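# Glove Inventory, Flasville

The procedure for the gloves was one page long and had been revised 9 times. Revision 9 required them to be folded with the fingers toward the back of the tray. 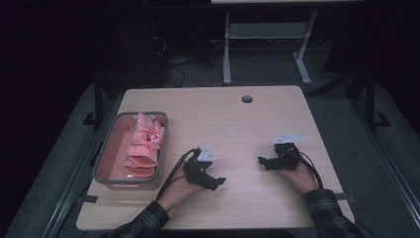

Tully, the supply depot downriver, wrote that fingers to the back was wrong. Their message came in at 4:40 in the morning, two lines, unsigned. At Tully the cuffs went to the back, and a person reaching in took hold of the fingers and pulled. Would Flasville please conform before the March transfer.

The clerk at Flasville read the message twice and opened the binder.

The transfer covered 1,475 pairs. They were salmon-pink rubber, made by Rollirell, in one size. Rollirell had stopped making them the winter before, and the stock at the two depots was what remained for the cannery, the infirmary, and the fish stairs. A pair lasted 8 shifts on the stairs and somewhat longer at the infirmary, where the work was mostly basins.

She wrote back that a glove pulled by the fingers stretches at the fingers. A glove pulled by the cuff stretches at the cuff, where it does no harm. She attached the wear sheet. Of 300 pairs returned from the stairs, most had failed at the tip of the first finger, and the worst of them had come out of Tully trays.

The answer arrived at noon. Tully did not dispute the wear sheet. Tully observed that the cuffs bunched when they were left at the front, that a bunched cuff took up room, and that room was charged by the tray on the Zetusel barge.

This was true. She took a tray down, laid a bundle along the right side, and pressed the cuffs flat with her palm. They rose again. She tried a second fold, lower on the wrist, and they rose more slowly. She timed it with the wall clock and wrote the figure in the margin.

By evening she had a draft of Revision 10. Fingers to the back, as before. Cuffs folded once at the wrist, and a strip of card laid across them until loading. The card was to be removed at the dock and returned to Flasville on the same barge, dry if possible.

Tully accepted the fold. They asked who would pay for the card.

She put the kettle on, turned to a clean page, and began to work out the price of card.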